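Zalbridge Shared Workshop
Towel Handling Project: Second Progress Report to the Deligiannis Fund
Reporting period ending in December
Prepared by Thodoris Katsaros, project lead

1. Purpose of this report

This report sets out the work completed under the small equipment grant awarded to the Zalbridge Shared Workshop for the construction of a low-cost robot arm able to pick up, lift and fold household towels. It covers the second of the four reporting periods in the grant agreement. It should be read together with the first report, which described the choice of arm, the preparation of the bench and the safety rules adopted by the workshop. Those matters are repeated only where they have changed.

2. Status against the work plan

The work plan listed five items for this period. Three are complete, one is partly complete and one has been moved to the next period with the agreement of the grant officer.

Gripper assembly: complete.
Finger surfaces and fingertip pads: complete.
Bench surface and lighting: complete, with one open point (see section 5).
Edge-pick routine: partly complete.
First full fold: moved to the next period.

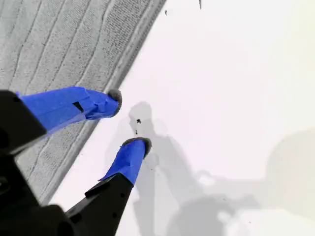 Page last changed: December, 4:40 p.m. (T. Katsaros)

3. Gripper and fingers

The gripper is a two-finger design with a black housing. Both fingers are wrapped in blue tape, and each carries a rounded dark gray pad at the tip. The pads replaced the bare fingertips used in the first period, which slid over the pile of the towel and closed on air more often than they closed on fabric.

Several pad materials were tried before the present one was chosen. Hard rubber held well but dragged the towel sideways as the fingers came together. Plain foam gave a gentle grip and wore through within a few sessions. The material now fitted has a soft face and gives slightly under load, so that a single layer of fabric can be held without the fingers being driven hard against each other. It is cut by hand from offcuts, and a replacement pair can be made and fitted in one evening.

The tape was intended as a temporary measure. It has proved useful in daily work: it makes the fingers easy to see against a gray towel and a white bench, and it can be renewed by any member without tools. The tape does crease near the ends of the fingers, and it has to be checked before each session so that no loose flap can catch in the pile. A molded sleeve remains in the work plan, but the project lead no longer considers it urgent and asks that the money set aside for it be held until the folding work has begun.

The fingers themselves were drawn up at the workshop and made by Fliseck, a small local supplier that also provided the first set. The second set is slightly longer and has a flatter inner face. Delivery was late, and the delay accounts for most of the time lost against the plan in this period. A spare set has been ordered so that a broken finger will not stop the work again.

4. Edge-pick routine

The edge-pick routine is the main technical result of the period. The arm brings the open fingers to the border of the towel, places one finger on each side of the hem, closes, and lifts. It was chosen over the simpler method of pinching the middle of the cloth, which raises a bunch of fabric with no known edge and leaves the arm with nothing to fold from.

The routine currently works on towels of one type, a light gray towel with raised ridges and a thicker hem. The hem is helpful in two ways. It stands a little above the bench and gives the lower finger room to slide under, and it is stiff enough that the pads do not push it out of shape as they close. Thin dishcloths without a hem have been tried informally and are not yet reliable. Members were asked to bring in worn towels from home for later trials, and a good supply is now stored in the workshop cupboard.

The approach angle needed the most attention. When the lower finger arrives too steeply, it presses the hem down and folds it under. When it arrives too flat, the knuckle of the finger touches the bench before the pad reaches the cloth. The present angle was found by moving the arm by hand, recording the position, and repeating the movement under motor power at low speed. It is stored as a fixed value and will have to be revisited when towels of other thicknesses are introduced.

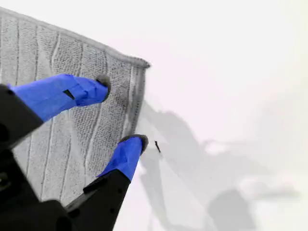 Closing force was the second difficulty. The motor driver allows the force to be set in steps, and in the early sessions it was set high in the belief that a firm grip would be a safe one. This strained the finger brackets and shortened the life of the pads. The setting has since been lowered, and the arm now stops closing when the motor current rises above a limit chosen by trial. The brackets have shown no further wear at inspection.

Lifting is done slowly. A fast lift makes the free part of the towel swing, and the swing can pull the hem out of the pads. A short pause has therefore been added after the grip and another at the top of the lift. These pauses lengthen each attempt, but speed is not a goal of the present grant and the project lead has no plan to remove them until folding is in place.

The software was reorganized during the same weeks. The approach, grip, lift and release are now separate steps that can be run and tested one at a time. Each attempt is recorded by the camera together with the joint positions and motor current, and the operator enters a short note on the outcome. The grant agreement calls for 1,000 recorded attempts by the close of the project, and the recording format has been settled so that attempts made from now on can be compared with one another. Attempts made before the format was settled will be kept but will not be put forward toward that total.

5. Bench surface and lighting

The bench surface is white and smooth. It was selected to make the outline of the towel easy to separate from the background, and for that purpose it has served well. The remaining difficulty is shadow. Under the present lamps the arm and gripper throw soft gray shadows across the white surface, and the software at times reads the edge of a shadow as the edge of the cloth. Moving the main lamp reduced the fault without removing it. A second lamp on the opposite side is the preferred remedy and is included in the request in section 7.

Lint and small specks also collect on the surface and show up strongly in the recordings. The software now ignores marks below a set size. A wipe-down has been added to the checklist, to be done at the start of a session and again when the towel is changed.

6. Work with bunched cloth

A towel taken from a basket or dropped on a bench does not lie flat, and the final stage of the project depends on the arm being able to deal with this. Some early work was therefore done with cloth in a folded or bunched state. The fingers can take hold of such a bundle without much trouble. The harder task is to find an edge once the bundle is off the bench, when the layers overlap and the hem may be hidden inside. 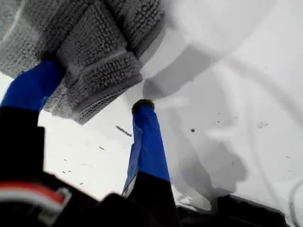
Two approaches are under consideration. In the first, the arm lifts the bundle, lowers it, and drags it a short way so that the lower layers spread out on the bench, after which the edge-pick routine is run as usual. In the second, the arm turns the bundle in front of the camera until a length of hem comes into view. The first needs no new parts and will be tried before the other. The second would need a wrist joint with a wider range of travel than the one now fitted, and its cost would fall outside the present budget.

A visit was made to the Briltby makers' group, whose members have built an arm of similar size for sorting garden seed trays. Their advice on cable routing was valuable. Cables on the Zalbridge arm had been tied close to the joint, where they were bent sharply at each movement. They have been given more slack and a softer path -- a minor change, but one that should prevent a fault that is tedious to trace.

7. Spending and request

Spending in this period was within the approved amount. The largest costs were the second set of fingers, the motor driver and the lamp. An itemized statement with receipts has been sent separately to the grant officer.

The workshop asks the Fund to approve the transfer of $400 from the sleeve molding line to general equipment. The sum would cover the second lamp, a stock of pad material and the spare set of fingers already on order. No increase in the total grant is requested.

8. Risks

The chief risk to the schedule is access to the bench. It is shared with other members and must be cleared after evening sessions, so the camera has to be set up again each time. Marks on the bench frame have shortened this work, and a fixed camera post is being built from material on hand.

A further risk is dependence on a single supplier for the fingers. The drawings have been placed in the workshop's shared folder, and a member with suitable equipment at home has agreed to make a trial pair in case Fliseck is again unable to deliver on time.

9. Plan for the next period

Work will begin with the second lamp and the camera post, followed by a new series of recorded edge picks under the improved lighting. The drag method for bunched cloth will then be tested. The first full fold, carried over from this period, is planned for the second half of the next one and will start with a single fold of a towel laid flat.

The project lead would welcome a visit from the Fund once folding trials are under way. Sessions are held in the evening from 6:30 p.m., and visitors are asked to give notice so that the bench can be reserved.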